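Features Gear Homes Letters Back Issues Subscribe

Magazine > At Home > The Wired House

Plug it in: the quiet joy of a proper network cable

By Mhairi Tennant

I spent most of May under my own stairs, and I can't remember when I last enjoyed a month so much. The plan had been to spend a single evening there. I was going to run one cable from the cupboard by the front door to the desk in the back bedroom, where my video calls froze every time somebody put the kettle on (I still don't know what the kettle had to do with it). By the end I had wired four rooms and was offering to do the neighbours'.

The house is in Lidness, near the top of the hill, and it has the sort of walls that eat wireless signals for breakfast. Two feet of stone between the kitchen and the hall, then lath and plaster, then a chimney breast right where you don't want one. For years I bought boosters. I had one behind the bread bin and one on the landing, and they passed the signal to each other like two people trying to carry a wardrobe downstairs.

It was Cameron Yule who talked me out of a third. Cameron has a workshop behind the old dairy at Carden, all shelves and drawers and coils hanging off nails, and he let me spend an afternoon there trying things out. We started with the simplest job of the lot, putting a lead into a port and taking it out again. You'd think there was nothing to learn! But I had been doing it badly all my life, yanking at the cable itself and hoping, and I had a drawer full of leads with snapped tabs to show for it.

A network plug is a lovely little thing once you look at it properly. The see-through kind is the best for beginners, as the thin coloured wires show inside the plastic and you get a feel for what's going on in there. On top sits the springy tab, which catches in a notch in the socket and gives you that click. Behind the plug, on a good lead, there's a rubbery ribbed sleeve called a boot, and its whole job is to stop the cable bending sharply just where it's weakest. Cheap leads often leave it off. Cameron won't have them in the building. 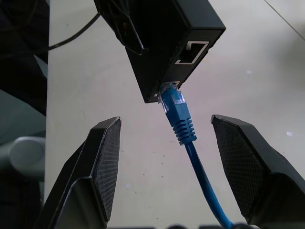

Beca Rosser is firmly of the view that colour matters more than any of this. She did her whole house in Trallum with blue for the desks, yellow for the telly and grey for anything she didn't expect to touch again, and she says that on the one bad day a year when something stops working, she can have the right cable in her hand before the rest of the family has finished complaining.

I came home from Carden and ordered blue. A bright, cheerful, unmistakable blue, 70 metres of it on a reel, and I'd do the same again. Black cable in a dark cupboard is a misery, particularly when the power leads are black as well and so is the box they all go into. Blue you can follow with a torch from one end of a joist to the other.

The run itself took longer than I'd hoped and was far more fun. Up from the stair cupboard, along the back of the skirting, through an old bell-wire hole that some earlier owner had very kindly drilled, and out beside the bed. Keep the bends wide. Leave a good loop at each end, more than feels sensible - I cut my first one so short that the desk had to move. And label both ends before you pull anything through, even if there's only the one cable, because there will soon be two.

Pushing a plug in wants a straight approach and a bit of confidence. Line it up with the tab on the correct side, hold it by its body and press until it clicks, then give it the smallest tug. To take it out, squeeze the tab flat against the plug first and draw it back the way it went in. If the boot is stiff and covers the tab, press through the boot with your thumb. Hold the box steady with your other hand, or it will come sliding off the shelf and bring its power lead along too.

On price, you really can do this on very little. Torquil Strachan had a quote of 2,000 pounds to wire his place at Cruickshank, went off and did it himself over the holidays, and spent less than 400, including a drill he'd wanted anyway. Mine came to 341, and that has all four rooms in it and a tin of paint for the skirting.

The boosters have gone to a cousin. The calls don't freeze. I've got eleven metres of blue left on the reel and I keep looking at the shed.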